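Call for Participants: Hand-Held Gripper Sessions, Besetton Open Day
Posted by Zisetti Manipulation Group. Applications close at the end of March.

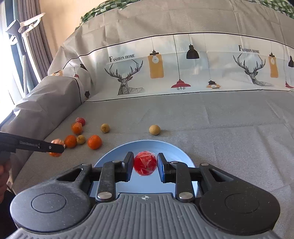
Zisetti is looking for people to operate hand-held grippers during the open day at our Besetton site. Participants will carry out short household tasks while visitors watch and ask questions. The recordings go into the training set for our two-arm tabletop system. No previous experience with robots is required.

We have 12 places. Selected participants attend one briefing in the week before the open day and then work one shift on the day itself.

The work

Each participant holds one gripper in each hand and uses the pair to pick up, move and set down ordinary objects. Typical tasks are placing wrapped fruit on a plate from a sofa seat, sorting small items into bowls, folding hand towels, and closing containers. Fruit tasks use mixed sizes, from longans to mandarins, some of it in plastic film. Film is included because it slips and reflects light, and our current model handles it poorly.

A single attempt is called an episode. Most episodes last under a minute. The operator starts from a marked standing position, completes the task at a steady pace, returns both grippers to the start position and waits for the tone. Objects are then rearranged by floor staff and the next episode begins. Dropped objects are left where they land until the tone sounds. Do not reach for them with a bare hand, as this makes the episode unusable.

The target for the day is 321 usable episodes across all stations. Our existing set for soft furnishings stands at 962 episodes, nearly all of them recorded by the same few staff members, and we want more variation in reach, height and grip habits. Left-handed applicants are encouraged to apply.

Schedule on the day

8:15 a.m. Arrival and sign-in at the Forier entrance
8:30 a.m. Gripper fitting and test episodes
9:30 a.m. Doors open to visitors
9:45 a.m. First shift begins
12:30 p.m. Lunch, all participants
1:15 p.m. Second shift begins
4:00 p.m. Recording ends
4:30 p.m. Equipment check and sign-out

Within a shift, operators alternate 20 minutes of recording with 10 minutes of rest. Visitors may speak to operators during rest periods only. Delwyn Bolger will be on the floor throughout to answer technical questions, and operators are free to refer visitors to her.

Requirements

Applicants must be 18 or older and able to stand for 20 minutes at a time. You should be able to hold a tool in each hand with the arms partly extended and squeeze and release a handle repeatedly. Anyone with a current wrist, elbow or shoulder injury should wait for a later session. Glasses and contact lenses are fine. Rings, bracelets and watches must be removed before fitting, and sleeves should be close-fitting or rolled above the elbow.

Instructions are given in spoken and written English. Two stations are set low, at sofa and coffee table height, and involve bending. Please state on the form if you would prefer not to be assigned to these.

Payment and practical matters

Participants receive a flat payment of $112 for the shift and the briefing combined. Payment is made by bank transfer after sign-out. Lunch is provided. Parking is available behind the Oltmanns building, and the bus stop is directly opposite the main gate. Travel costs are not refunded.

Recording and consent

Video and gripper motion are recorded during every episode. Hands and forearms will appear in the footage. Audio is not kept. A consent form is sent with the offer of a place and must be returned before the briefing. Participants may withdraw on the day and request deletion of their episodes at sign-out; after sign-out the files are merged and cannot be separated by person.

How to apply

Complete the short form on the Open Day page. Give your name, a daytime phone number, your dominant hand, your height, and whether you prefer the first or second shift. A résumé is not needed. Places are assigned by Reinhold Ruppert to give a spread of heights and hand sizes, so the order of application is not decisive. Applicants who are not selected will be placed on the standby list unless they ask to be left off it.

Questions about the tasks or the equipment can be sent to Delwyn Bolger through the contact form, with "Gripper sessions" in the subject line.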